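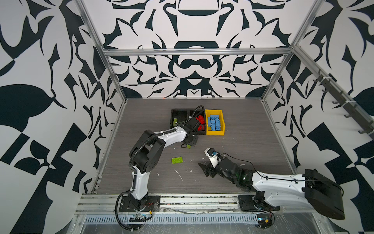
Sorting by color is a waste of a good evening, one reader wrote after the last issue, and anyone who has built more than a couple of models knows you look for the shape first and the color second. The same message went on to ask why the Bakdale toy library still sends its building bricks out in color sets when every serious builder sorts by part.

It's a fair question, and it comes up most years. The reader is right about shape. If you are after a 2x3 in a bin of mixed parts, all one color, you will be digging for a while, and your eye does pick out a color more easily than it picks out a stud count. A person with a large collection at home and a wall of small drawers should sort by part. We wouldn't argue.

The toy library has a different job. Our bricks go out in tubs and come back in tubs, and the people opening them are mostly between four and nine years old. They ask for the blue ones. They ask for the green ones. A tub of a single color gets played with, and a tub holding nothing but 2x2s in every shade tends to come back looking the way it left. We tried part sorting for one winter with the Costigan branch, and 17 tubs went out over the season. Several families asked whether they could trade theirs for "regular" ones.

So color first it is, with a smaller sort by part inside the bigger colors. The method hasn't changed much, but there are new members since we last printed it.

Start with a clear table. A gray or plain wood-grain top is easier on the eyes than a patterned cloth, and small parts show up on it. Take one color out at a time and leave the rest where it is. Pulling three colors at once feels faster and ends with bricks in the wrong bin. Whichever color you have the most of gets its own bin. In the present batch that's light blue, and the light-blue bricks have the yellow bin to themselves, many of them standing on end and stacked together. Standing them up takes a little longer, but you get more in.

The smaller colors share a black divided tray. Reds are in the right portion and lime green goes on the left. A divided tray is the best thing we own for this kind of work — you can keep two or three colors apart without having a separate box for each, and you can see when a compartment is getting full. If you are buying one, look for compartments wide enough to get your fingers into. The narrow ones sold for beads are no good for bricks.

Set odd bricks down with the studs facing up. A 2x3 lying studs up can be told from a 2x4 without touching it. Upside down, you have to pick up every one.

You will also find things that aren't bricks. White crumbs, thin curled strips, bits of tape and sticker backing all end up on the table once the bricks are moved. Leave them until the color is finished, then sweep the lot into a dish and look through it before it goes in the trash. We have found two door hinges and a very small steering wheel that way.

On washing, since we are asked: warm water, a drop of dish soap, a mesh bag, and then spread out on a towel overnight. Don't use the dishwasher. Parts with stickers, strings or electrical contacts get wiped with a damp cloth and stay out of the bag. Sort before you wash if the tub is only dusty. If something has been spilled in it, wash first.

The Punanden tubs, for anyone waiting on them, are nearly finished. They arrived as one large donation, 2,000 pieces by the note on the lid, and we haven't checked that figure and don't plan to. There was a fair amount of another make mixed in. Those fit loosely on our baseplates and will be offered separately, at no charge, to anyone who wants them for a sandbox or a classroom.

Standard tubs hold 148 bricks and large tubs hold 241. The numbers look strange, but they are what fit under the lids when we first filled them, and the cards were printed that way. If your tub comes back a few short, please write it on the card. There is no fine for a missing brick. There is a fine for a missing lid, as the lids are no longer made and we've been keeping the last of them going with packing tape.

As for the reader's other suggestion, that we put together a few part-sorted tubs for older builders, we are going to do it. Two will be made up from the next batch, one of plates and one of slopes, in mixed colors, and they will be listed under a separate heading in the catalog so that they don't go out to a four-year-old by mistake. They will be at the Mullova desk to begin with. If they are borrowed steadily through spring we will make more.

We could use more divided trays, too. Any color will do, as long as the dividers are fixed. The loose kind lift when the tray is tipped and the colors run together underneath, and then you are back where you started. Shallow bins in one piece are also welcome. Please don't send shoeboxes — we have a closet full.

Bricks can be dropped off at any of the desks during opening hours. A bag is fine, sorted or unsorted. If you've already sorted yours by part, leave them that way and put a note in, and they can go toward the new tubs.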